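Two arms and one fuse box: a visit to Mafalda Barreto's workshop

Mafalda Barreto rents a bench in the shared workshop on Mendes Street in Bulcombe. She repairs cars for her work, and in the evenings she is building a station with two robot arms that should one day fill a fuse box without her hands. She calls the project Grimby.

I visited her in May 2019. She started with the money before I could ask. "The table and the mounts cost me 876 dollars," she told me. "The arms I bought second-hand, and that number I keep for myself."

Why fuses? "They are small, they are cheap, and they fit only one way," she said. "If I break one, I take another from the bag. With glass parts I would be too nervous to learn anything."

The two arms do not carry the same tool. The left one has a thin black tool with a green tip. The right one has a gripper with two black fingers in a white plastic housing, and she has redesigned this housing 17 times. "The first ones were very ugly," she said and laughed. "And they were cracking near the screws."

She put a yellow mat under everything. "I tried gray before, and I was always losing the dark parts with my own eyes. On yellow I find them." 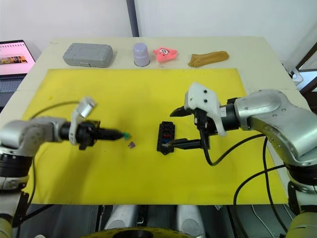
What is still difficult

The cables give her the most trouble. They need enough length for the arm to turn, but a long loop can catch on things. "I move them, I run the program slowly, I move them again. It is not elegant."

Her control program, Rerkley, is now 1,100 lines long. She wrote most of it during one winter and she does not like all of it. "There is a part for the wrist that I am afraid to touch," she admitted.

In July she wants to show the station to the other members and try 20 fuses in a row. I asked what happens if it stops after three. "Then I show them three," she said, and went back to her laptop.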